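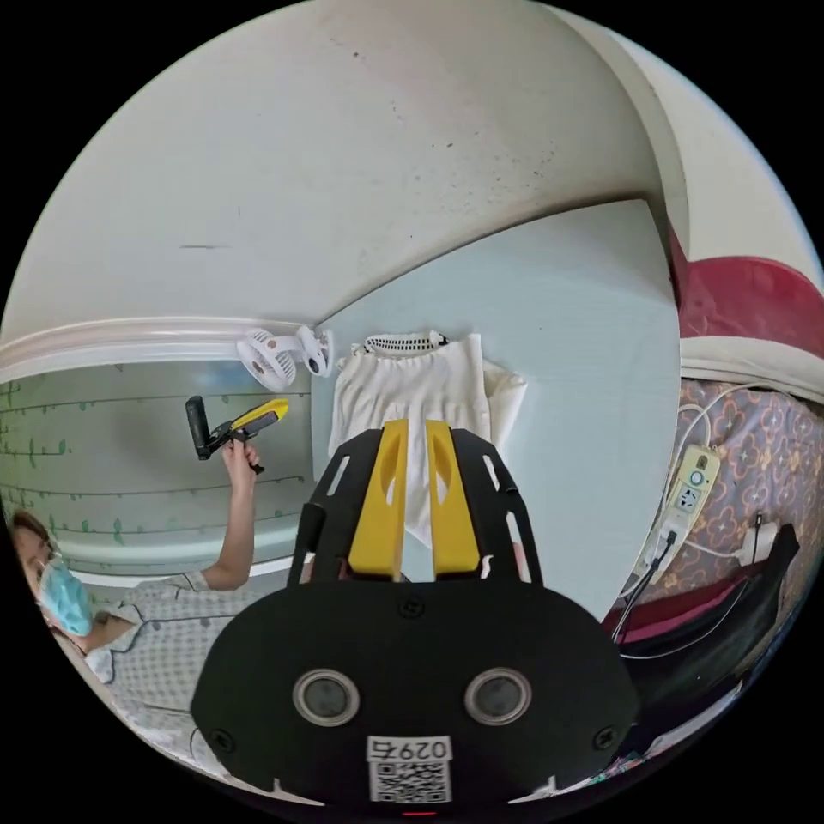

Teaching the fold by hand

Most of June went into one garment task: take a soft piece of clothing lying flat on a table, bring the edges together, leave it in a compact shape. We record it with a pair of hand-held grippers, one per hand, each with its own camera. The policy only ever gets what those cameras get, so the operator has to work as if the arms were already there.

The current set is 446 demonstrations. Suqin Fu and I split the recording, and Shaohua Zeng runs the alignment afterward on the Gelari machine. We threw out 60 in the first pass, nearly all for lost tracking during fast wrist turns.

Notes on technique

Approach with the fingers already open to the final width. Opening late adds a hesitation that the model copies faithfully. Pinch a single layer at the hem or waistband, lift a few centimeters, then move both hands at the same speed. If one side leads, the cloth rotates and the next grasp lands off the edge.

Keep the second gripper in view of the first whenever possible. Relative pose between the hands matters more to us than absolute position on the table, and drift shows up there first.

Bags and pouches go in the same set as the clothing. A crumpled one has no obvious edge to start from, so we begin at the top and pull the fabric out straight before any fold. Zippers are stiffer than the cloth beside them and tend to spring back on release.

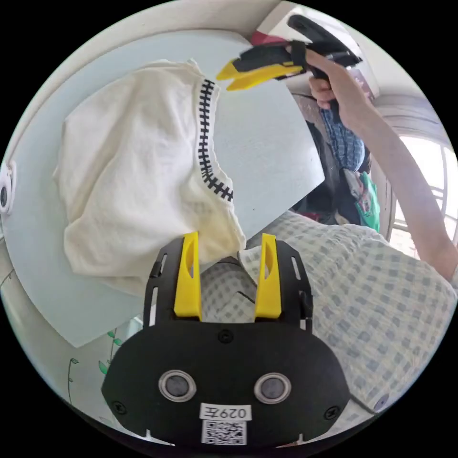
Next round

Suqin wants another 40 episodes with slower releases. Shaohua is retraining on the old set in the meantime, with the image crop changed and everything else fixed. Results go in the Custthorpe log when the run finishes.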